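How a Trail Map Works (and Why It Isn't Lying to You)

Sooner or later a grown-up is going to hand you a trail map and say, "You lead the way." This is a great honor. It is also how grown-ups get out of reading the map.

So let's get you ready. We'll use Quiroga Park, which has a lake, a lot of rocks, and one snack bar that closes early.

What is a map, anyway?

A map is the park as a bird would see it, if the bird were very neat and liked writing labels. Everything has been shrunk. On the Quiroga map, one inch of paper stands for 1000 feet of real ground. That number is called the scale, and it lives in a corner where most people never look. Then they wonder why the "short little walk" to Plikness Falls took all morning.

What are all those squares?

Most trail maps have lines running up and down and lines running side to side. Together they make a grid. You won't find the lines on the ground, so please don't go looking for them. They are there to help you say where something is.

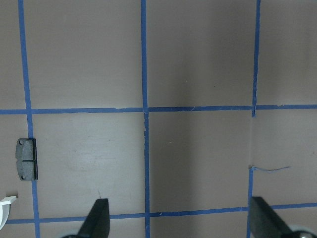 A grid made with blue tape. Straight lines are harder than they look.

Each column of squares gets a letter, and each row gets a number. If your aunt says the picnic tables are in C4, you slide one finger down from C and another finger across from 4. Where your fingers bump into each other, there are sandwiches.

This beats "over by the big tree." Parks are full of big trees. It's sort of their whole thing.

What are the squiggly brown lines?

Those are contour lines, and they tell you about hills. Every spot on one line is the same height. If the lines are far apart, the ground is gentle and you may whistle. If they are squashed together, the ground is steep and you will not have any breath for whistling.

Tririlo Rock looks tiny on the map. Count the contour lines before you promise to race anybody to the top. The climb is 900 feet, and the last part is 83 stairs, in case your legs weren't annoyed enough.
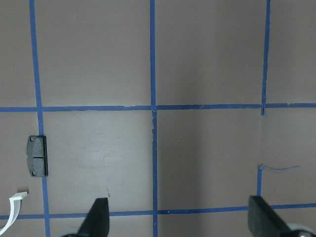
Now, a hill has another trick. The map shows distance as if the world were flat, so a steep mile and a flat mile look the same on paper. Your knees know the difference. When you guess how long a hike will take, add extra time for going up. Add a bit for going down, too, and plenty for the person in your family who has to take a photo of every mushroom.

Which way is up?

The top of the map is usually north. Look for a little arrow with an N. Turn the map until that arrow points the same way as north on your compass, and now the map matches the world. If the words are upside down, that's fine. You are allowed to read upside down.

Try it at home

Before your next trip, make a map of your bedroom. Draw the walls, draw a grid over them, and letter and number the squares. Then hide something small and give a friend the square. At the Priltelell Nature Center we tried this in February with a rubber frog. We'd like the frog back, please. It was in B2.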